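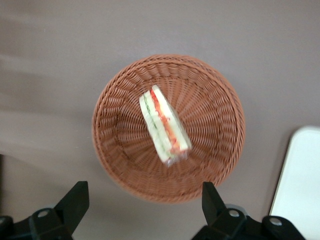 Trodanwood, September 2020: what to buy with what's left

I have 3,000 dollars left on the Lalo budget and it has to last until March. I spent most of the afternoon at the table with the arm going and a notepad next to me, and most of the evening turning the notepad into a list I can stand behind. Writing it down here too, so that when I look back in the spring I can see what I was thinking.

The first thing on the list is fingers. The black ones we have are hard and flat at the tip, and they are good at boxes. A sandwich in plastic film is another matter. There's the firm part of the wedge and then there's the loose bit of wrap at the end, and I don't want the arm to treat those as the same thing. Monex has a soft pad set for 415 that bolts to the mount we already own. I read the sheet twice to make sure of the bolt pattern. Delivery is 4 weeks, which I don't love, but the adapter plate Kostiuk wants to sell us would get here no sooner and would leave us with one more part to keep track of.

I thought about ordering two sets. If one pad tears in November we lose the time all over again. Then I thought about how many other things I'll want by November, and wrote down one.

The second thing is the table setup. I put 600 against it. That covers a second clear stand like the one we have, a few more trays, and a better lamp. The lamp is the part I feel surest of. Clear plastic throws back light in long pale stripes, and the wrist camera picks up all of it, and half of my notes from the last month say "glare" and nothing more. A soft light on an arm is cheap next to a new camera. I priced a new camera anyway. I closed the page.

The baskets can stay. I had them down for replacement because the weave is busy to look at from above, but the people this is for will have baskets, and I would sooner have the trouble here than at the counter.

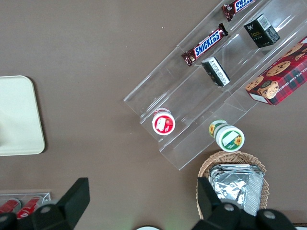 Snickers, shortbread and the round containers at the stand, foil packets in the basket.

I keep coming back to that stand when I think about what we need. A bar in a channel is easy to describe to somebody and harder to get two fingers around, with a divider on each side. The small black boxes are better. The shortbread box is wide, and I need to measure it against how far the fingers open before I promise anything. The round containers I haven't made up my mind about. Kostiuk's answer to all of this is a suction tool, and maybe they're right, at least for the flat faces. I asked for a quote and got a number that would eat the whole budget by itself, with the pump listed separately. So it goes on the page for next year, with a line under it.

The foil packets worry me more than the rest. They slide on each other and they shine. I wrote "soft pads?" next to them and then "lamp?" and I suppose both of those are already being paid for, so I'll see what the new parts do before I spend anything more on packets.

Added up, the pads and the table come to 1,015. That leaves 1,985. I want to hold most of it back. Last year I spent early and then had to go asking for money to replace a cable, which was a poor conversation to have over a cable. Out of what's left I will need to pay for stock, too. I forgot about stock completely the first time I did this budget. Sandwiches don't keep, and the cans and candy get dented and creased with handling until they no longer look like what a shop would put out. I've started a separate page for food and I'm going to write every receipt on it.

Things still open tonight:

Ask Monex whether the pads can be bought alone, without the metal backing, once we have a first set.
Measure the opening of the fingers and write it on the wall where I can see it.
Find out if Kostiuk would lend a suction cup for a short trial. They may say no.
Screws. We need spares for the finger mounts, and I never remember until the shop is closed.

I also went back and forth on whether to buy a second arm secondhand. There is one listed two towns over. The price was fair and there was no controller with it, and by the time I had looked up controllers it was dark out and I hadn't eaten. I left it off the list.

I'll send the order for the pads in the morning, before I talk myself into something bigger. The lamp I can pick up in town on the way in.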